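How to Fold White Cotton Cloths So They Stack Flat

Plain white cloths get used for everything in our house: drying glasses, lining bread baskets, covering dough. They also end up in a heap faster than anything else in the linen drawer. The method below gives you a flat bundle with no loose corners, and it works for napkins and small towels too.

What you need

A clean table with enough bare surface to turn the cloth on. A light-colored top is fine, but check it for crumbs first. You also need the cloths, fully dry. Damp cotton folded tight will smell musty within a day or two.

If your cloths are badly wrinkled, iron them before you start. For everyday use I skip the iron and smooth them by hand.

Step 1: Spread the cloth

Lay the cloth on the table and pull it out from the corners, one at a time. Smooth from the middle toward the sides with a flat palm. Leave some clear table along one side so you have room to work. If part of the cloth hangs over, slide the whole thing back before folding.

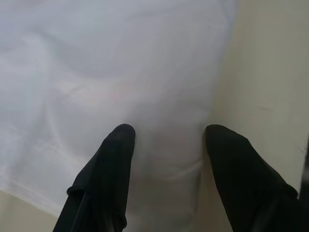
Step 2: Fold in half

Pick up one edge by both corners and bring it over to meet the opposite edge. Line up the corners first, then the edge between them. Hemmed cloths that have been washed many times are rarely square anymore. Split the difference and move on.

Step 3: Fold in thirds

Turn the cloth so the long side faces you. Fold the left third over the middle, then the right third on top. Press down along each fold. Larger towels may need one more fold in half.

Step 4: Stack

Put the folded edge facing out, all in the same direction. My drawer holds 28 cloths in two rows. Jingyi Wan, who taught me this fold, stands hers upright in a shallow box, and that works well if your drawer is deep.

Freshly washed cloths go at the back so the same few don't get all the wear. A full load takes me nearly 17 minutes from basket to drawer.

Yetunde Jibrin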